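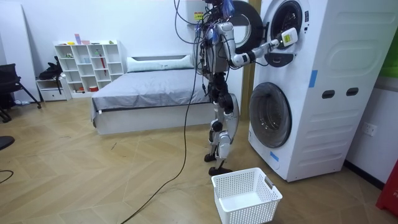 *Laundry station, Cirton site: reaching into the upper drum.*

**Progress report, equipment planning, September**

You asked for a straight view on whether the second-stage money for the laundry work should be released this year. My recommendation is to release part of it and hold the rest. The reasons are below, and the requested amounts are at the end.

## Where the work stands

The first stage paid for one humanoid unit on hire through Nambiar, the stacked washer-dryer, a basket and the furniture for the test room. All of that is in place and in daily use. The task list is short: open a door, take an item out of the drum or put one in, place it in the basket, close up. The operators have logged 103 attempts since the last report.

I would not read too much into that number. It mixes full runs with partial ones, and the log sheet has no column for when a person stepped in. Until that is fixed I can't give you a success rate, and I would be wary of anyone who offers you one. A new sheet has been drafted and should be in use before the next report.

The item we are using most is a single piece of clothing. A real household load is a tangle of sleeves and socks, and the second-stage proposal talks about full loads as though the step up were small. I don't think it is.
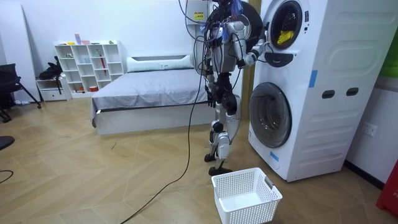 Jirka disagrees with me on this, and asked for it to be recorded that one garment is the right place to start, that full loads depend mostly on operator hours, and that holding back the hardware budget would not make the hours any cheaper. That is a fair point about the hours. It doesn't settle what hardware the hours should be spent on.

## The hand question

The largest line in the second-stage request is a spare set of hands. We have five-fingered hands and simpler grippers to compare, and the case for buying more of the five-fingered type rests on an assumption that doors and cloth need fingers. Maybe they do. The comparison so far was done on different days by different operators, with no fixed starting position for the robot, so I would not spend on the strength of it.

What I would pay for now:

- 30 hours of paired trials, same operator, same garment, both hand types
- a proper overhead run for the cables, priced at $485 including fitting
- floor marks so that every run starts from the same spot

The cable run is small money and overdue. The trailing lead limits where the unit can stand, and moving it between runs takes time that should go to the work. I am told it was left out of the first budget to keep the total down – a false saving, in my view.
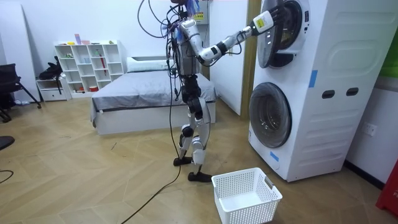

Clusach, who would supply the second unit, wrote back that a delay past the end of the quarter would mean requoting, and that the present price includes setup and two days of training. They added that most buyers regret ordering one unit when they needed two. I note the comment and would expect a seller to make it. We have asked for the training to be priced separately and have not had an answer.

## Running costs

Hire is predictable. Repairs are not, and the first budget treated them as a rounding error. I have set aside $2,000 for parts in the revised plan. It may be too low: we have only a few months of history, and wear on the finger joints is the part we understand least. The supplier's service terms cover the arms and legs but are vague on the hands. I want that in writing before we own any.

Staff time is still the biggest cost and still does not appear in the summary table you were sent. Please read that table with this in mind.
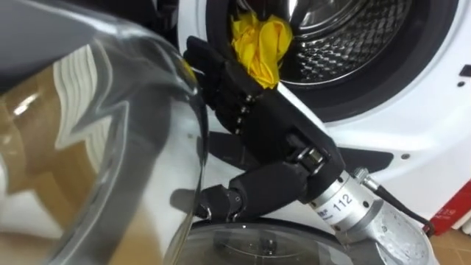 **Can the second unit wait until the trials are finished?**

The second unit can wait. One robot is enough for the paired trials, and the room would need to be rearranged before it could hold two.

## What I am asking for

Release the trial hours, the cable run and the parts reserve now. Hold the second unit and the spare hands until the trial results are in and Clusach has replied on service terms. If the results favor the simpler gripper, the hands line should come out of the plan altogether and the total should go down by that amount. It should not be moved to another heading.

The revised table will follow with staff time included.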